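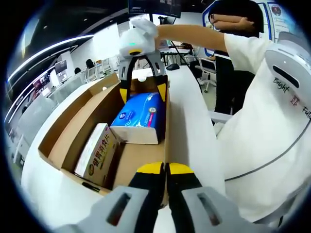

My aunt left me her allotment and a debt of jam. I'm not joking about the jam, it was in the letter, right under the bit about the shed key. Plot 14, Lovavska Road, and "three jars a year to Ostap Bilyk, without fail, gooseberry if you can manage it."

Well, I couldn't manage it. I'd never grown so much as cress. I rang my brother and he laughed so hard he had to put the phone down, and then he rang back to laugh a bit more, and after that he asked who Ostap Bilyk was and I said I hadn't a clue.

I went up there in May, on the bus from Hastov, with a trowel I'd bought that morning and a cheese roll. You get off at the old Stetsiuk bakery (shut now, but the sign's still up) and walk along by the railway until the path gives out. I'd pictured roses. What I got was brambles up to my chin, a water butt with something living in it, and one gooseberry bush, right at the back, pruned so neatly it looked as if it had been to the barber's that week.

So somebody had been in. I stood there with my roll and looked over both fences and there wasn't a soul about, only a radio going in one of the sheds, some football match a long way off.

I did what anyone would do and started on the brambles. I'm quite proud of that first afternoon! I cleared a patch you could have parked a pram on, and I found a fork, half a teapot and a tin with 200 in old notes rolled up inside it, the sort the bank stopped taking years ago. My aunt never threw money away even when it had stopped being money. I put the tin back in the shed where it seemed to want to be.

The next time I went, the bush had been watered. You could see the dark ring in the soil, and everything else for miles was dry as toast. The time after that, there was straw tucked under it. I began to take it personally. I mean, it was my bush, wasn't it, I had it in writing, and here was this person creeping in to look after it behind my back as if I was going to do it some harm. (I would have done. I thought you watered the leaves.)

I wrote a note and pegged it to a branch. It took me four goes to get the tone right and it came out as "Hello, who are you?"

The answer was there two days later, on the back, in pencil. "Don't feed it. It likes to be a bit hungry."

Which didn't tell me who he was, but you can guess, and I guessed. I wrote back that I was Vera's niece and that I understood I owed him some jam. He wrote that he was sorry about Vera. Then he wrote, lower down and smaller, as though he'd gone off and come back, that the arrangement was a very old one and I wasn't to feel held to it.

I did feel held to it, though. It's a funny thing, being let off something you'd been grumbling about for weeks. I went home quite put out.

By the time the fruit was ready I had read two library books and watched my neighbour do a batch of plum. I picked everything there was, sitting on an upturned bucket, and the thorns got me right up both arms. Roughly 700 grams, when I put it on the kitchen scales. I'd honestly thought it would be more. The book wanted twice that, so I halved the sugar and then lost my nerve and put some back, and I boiled it till the windows ran and my hair stuck to my face and the whole flat smelled like a sweet shop on fire.

It made two jars. Two and the bottom of a third, if you scraped.

I took them up on the bus, wrapped in a tea towel on my lap, and I waited this time. I sat in the shed doorway from breakfast on. The Zirkstead train went by, and went by again the other way, and I'd almost dropped off when the gate squeaked and in came a very small man in a very large hat with a watering can in each hand. He saw me and he didn't run, which I'd thought he might.

I held up the tea towel. I said there were only two and a bit, and that the bit was mostly skins. 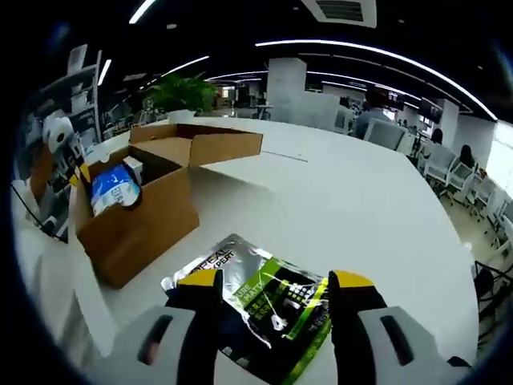 Ostap said that two and a bit was more than Vera had ever managed. He put down both cans. She'd never made any jam in her life, he told me, not one jar, she couldn't stand the stuff. Every year she had promised him three and every year she'd come up here at picking time to say how sorry she was, and they'd sit on the bucket and the step and eat the gooseberries raw until their teeth hurt.

"How many years?" I asked.

He had to think. He took his hat off to do it.

Then he unscrewed the one that was mostly skins, sniffed it, and asked if I had such a thing as a spoon. I hadn't. I had the trowel, and he said that would do if I gave it a wipe.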